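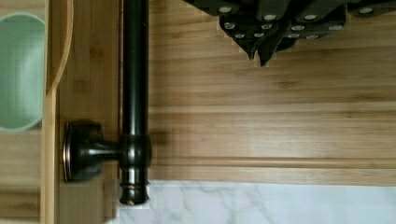
Wrist view: fingertips top right, bronze rod and collar left of centre, bamboo behind.

Derum users board > Teaching and demonstration > Hand guiding or leader arm for drawer work?

slowjoint
29 April 2022

I am teaching one arm to push in and pull out a bamboo drawer, and later to slide the chopping board back into the unit. There are 31 demonstrations so far, all made with the Derum leader arm and logged in Movine. The trained policy reaches the handle well enough. It then closes the fingers too early, or closes them level with the bar and pushes the whole unit backwards.

Of the last set of trials, 9 went wrong in one of those two ways. The reaching part of the motion was fine in all of them.

My question is whether I should throw the leader arm data away and record again by hand guiding. The arm has a free-drive mode and I can hold it behind the wrist. I would get the feel of the handle directly, which the leader arm does not give me. Against that, my own hand and sleeve would be in the wrist view for a good part of each run, and they will not be there when the policy runs alone.

Settings: leader arm at scale one, no force feedback, gripper command from the trigger as a continuous value. Both views go into the policy at the same rate.

tallow_and_pine

Don't throw anything away yet. Plot the gripper command against the distance between the fingertips and the handle for every run. If the closing point is spread over a wide range, the policy has learnt the average of your habits, and the average is too early. I had the same fault on a cupboard latch and it was entirely in the trigger data. I was resting my finger on it during the approach without knowing.

If the spread is narrow and the policy is still early, look at the images next.

Also, what does the wrist view show when the fingers are at the handle? In the one at the top of the thread the fingers come in along the right and most of the rest is plain wood. If a large part of the approach looks like that, the policy has very little to measure depth by.

kettlegrid

I disagree with keeping the old set. Leader arm data with no force feedback is poor data for anything with contact in it. You watch the fingers touch, you react late, and the lateness is recorded as though you meant it. For free motion it makes no difference. For a bar handle on a drawer that sticks a little it makes a great deal.

Hand guide it. Cover your sleeve with something plain, or crop the view. Or do what we do on the Zultholm cell: guide by hand once with the cameras off, store the joint path, then clear everything away and replay the path with the cameras on. No hand in the pictures, and the contact forces were felt by a person.

slowjoint

The replay idea is good, but does it hold when the drawer is not in the same place? Mine moves. The unit stands loose on the worktop and shifts each time the policy gets it wrong.

kettlegrid

It holds if you put the unit back before the replay. Tape two corners on the worktop. You change the position between demonstrations and never between the guided pass and its replay.

hob_left

Replay does not remove the problem, it moves it. A replayed path contains no reaction to what the camera sees. The person reacted, but to the drawer as it was during the first pass. If the drawer sits 3 mm further out on the second pass, the recording shows an arm closing on the wrong spot, and you train on that. With the leader arm the person at least corrects in the same run as the images are taken.

I would stay with the leader arm and slow down. Half scale for the last part of the approach. Derum lets you bind scale to the foot pedal.

kettlegrid

If the drawer sits 3 mm out you discard the run. It takes no time to check.

hob_left

You discard the ones you notice.

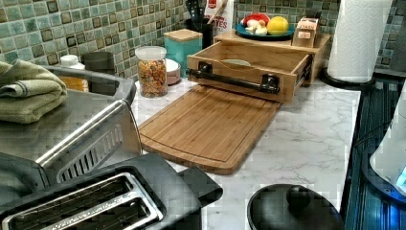

slowjoint

General view of the worktop, as asked for by message. The handle is a black metal bar on two dark brackets. The chopping board is in front of the unit at worktop level and the drawer is open. The lemon, the garlic and the rest on the plate play no part in the task, and I have been leaving them on top of the unit so that the policy sees a kitchen with things in it.

I made the plot. The closing point is spread widely, and the early ones are mostly from my first five runs. So tallow_and_pine was right about that much. After the first five I was more careful, but the lateness kettlegrid describes is also there: in many runs the fingers stop against the bar, nothing moves for a moment, and then the trigger value rises.

tallow_and_pine

Drop the first five and train again before you change anything else. One change at a time, or you will not know which of them did the work.

On the picture: dark fingers and a black bar is an awkward pair. Once the tips are close to the bar there is not much of an edge between them. A strip of pale tape on the inside of each finger would be cheap to try. The tape must then stay on for every demonstration and every trial. If it comes off halfway you have two data sets.

hob_left

I would also look at the board. It projects in front of the drawer unit, so any low approach to the handle has to go over it. If some of your runs come in high and some come in from the side, the policy may be mixing the two. Choose one and keep to it.

partworn

Coming at this from the Partanen arm, so take it with care, but we found the pause at contact worth cutting out. We trimmed every frame in which neither the joints nor the trigger moved. Before that the policy would reach the handle and simply stay there, because staying there was what it had mostly been shown.

kettlegrid

Agreed on trimming, though I would trim less than all of it. Leave a few still frames or the policy goes straight from touching to pulling with no grip. We saw that in November and went back to untrimmed data for a while.

slowjoint

Order of work, then: drop the first five, retrain, test. Then trim the pauses, keeping a few frames each. Then tape on the fingers, which means recording afresh, and for that set I will use the pedal at half scale and come in over the board every time. If the grip is still bad I will tape the corners and try the replay method.

Does Movine keep the original when you trim, or does it write over the file?

partworn

It writes over it. Copy the folder first.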